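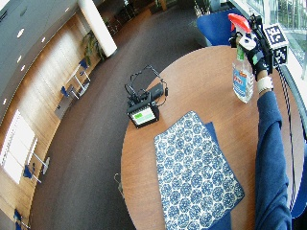 Cleaning a Veneered Table Top

Materials
Glass cleaner in a trigger spray bottle
2 soft cloths, one for cleaner and one for drying
Placemat

1. Lift the placemat and set it on a chair. Shake crumbs off it later, over a sink.
2. Wipe the bare top with a dry cloth, following the curve of the rim inward.
3. Spray the cloth — never the veneer — from 6 inches. Two pulls of the trigger will cover half of a 40-inch round top.
4. Wipe with the grain. Keep cleaner away from the edge banding, where moisture can lift the glue line.
5. Dry at once with the second cloth.
6. Wait 18 minutes before putting the placemat back.

Glass cleaner is for fingerprints and light grease on a sealed finish. Oiled or waxed tops need a different product. Test a spot on the underside first.

Last revised November 30, 2023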